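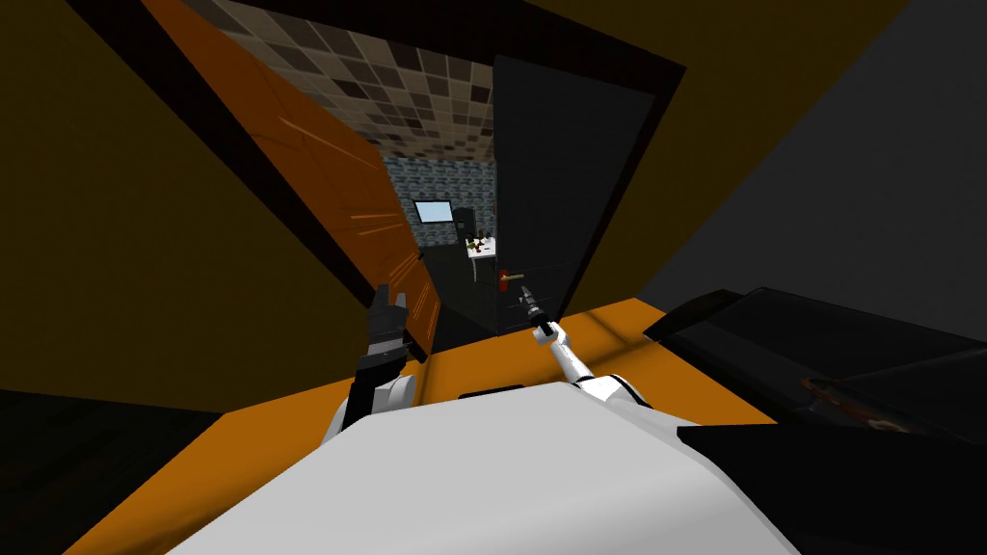
Eel count: our best spring yet on the Hosley

What a season! The traps at Hosley weir came out of the water at the end of May, and we can now share the final tally: 2298 young eels passed upstream, against 1408 last year. Those of you who stood on the bank in the rain with a bucket and a clicker deserve a very large share of the credit.

For newer readers, the elvers arrive from the sea each spring as thin, see-through little things no longer than a finger, and they have to get past the weir to reach the slower water where they'll grow up. They can't jump like salmon. What they can do is wriggle up anything damp and bristly, so the eel pass is really just a sloping channel lined with stiff brushes, with a trickle of water running down it. The new brushes from Fludier went in over the winter, set a bit closer together than the old ones, and the smallest elvers seem to like them very much.
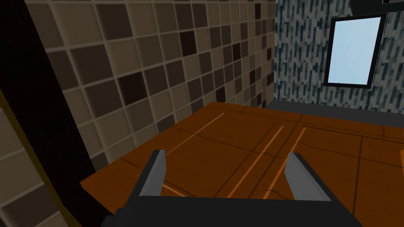
The busiest night was a warm one with a high tide just after 11pm, when Radosław Krawczyk's team logged more than 30 eels in the first few minutes and had to send for a second tub. Every one was counted, a small sample was measured, and all of them were let go above the weir before breakfast.

We'd be a little careful about the jump in numbers. Eel runs go up and down from year to year, and a mild April will have helped – but three good springs in a row is lovely to see on a river that had hardly any in the old trap books.

Next up is the Keltalari sluice, where eels still have no way through at low water. Casimiro Pacheco has drawn up plans for a second pass on the left bank, and the landowner has said yes to a site visit in July. If you'd like to help clear the path beforehand, bring gloves and wellies and meet us by the footbridge at 10am. Dates will go up on the noticeboard as soon as we have them.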